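Bresitthorpe Choral Society Board > Off Topic and Recordings

Thread: Vuvau's new live album – anyone else disappointed?

agata_alto
Right, I've had the Dadovbridge live album on since Saturday and I can't make my mind up. I was at that concert! Row F, cried twice, told everyone at work. But on the record it sounds like she's singing from the far end of a swimming baths. The lute is lovely and close and then the voice comes in and I'm reaching for the volume. Is it me, or my speakers?

tuncay_t
It's you :) I think it's the best thing she's done. That hall has a long echo and they've left it in, good for them. I'm fed up with singers who sound as if they're sat on my lap.

markosf
Not your speakers. I've got it on vinyl and the download and both are the same. Track 3 is the worst, the quiet lullaby one. The second verse might as well be humming. I paid for the double LP as well, which still stings a bit.

agata_alto
Thank you Markos! The lullaby is exactly the one I meant. It was the one that had the whole place silent on the night.

tuncay_t
Have you tried it on headphones though? Proper ones, not the little buds. I did the whole 90 minutes in one go with the lights off and heard every word.

agata_alto
I mostly listen while I'm getting the washing done, so lights off and headphones isn't going to happen very often.

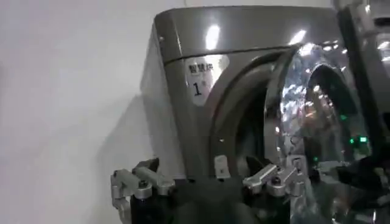
My listening room, 7 in the evening

markosf
Ha. I do mine over the ironing. An album ought to survive that, surely? Her first one does. I must have played it 162 times (the player keeps a tally) and hardly ever sitting down.

christos_bari
Coming in on Tuncay's side, sort of. I sang in the chorus for that concert, back row, and from where we stood the balance was just like the record. What I don't like is the running order. They've moved the two Michailidis songs to the end, and we did them straight after the interval. The join into the encore sounds really odd now, the clapping dies off and starts again.

tuncay_t
I hadn't noticed the clapping and now I'll never not hear it. Cheers Christos.

aliki_r
Has anyone compared it with the radio broadcast from December? I taped it and the voice is miles further forward. Same night, same songs, and you can hear her take a breath before the high note in the lullaby. I much prefer it, though there's a presenter talking over the start of the first song.

agata_alto
Aliki, yes!! So it could have been mixed differently. I knew I wasn't going deaf.

tuncay_t
Or the radio people squashed everything so it works in a car. I'd still rather have the room in it – we'll have to disagree on this one.

christos_bari
Aliki, do you remember if the broadcast kept the Michailidis songs in the middle?

aliki_r
It did, both of them, straight after the interval chat. I'll dig it out and check what else is different.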